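Is conscience really evidence of anything?

furklow7
16 November 2024
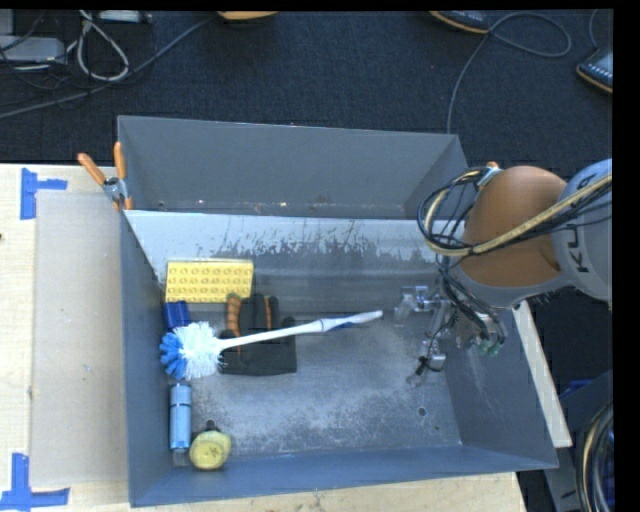 Grey metal bin, scuffs and all

Our study group says guilt proves there's a moral law. I doubt it. I feel guilty about returning library books late.

Jirero
Feeling it wrongly sometimes doesn't mean it's always wrong - eyes make mistakes too.

furklow7
You can check eyes with a ruler. What do you check guilt with?

okabe804
Scripture, for 2000 years.

Plokon
And Christians still disagree over what it says. Not much of a ruler.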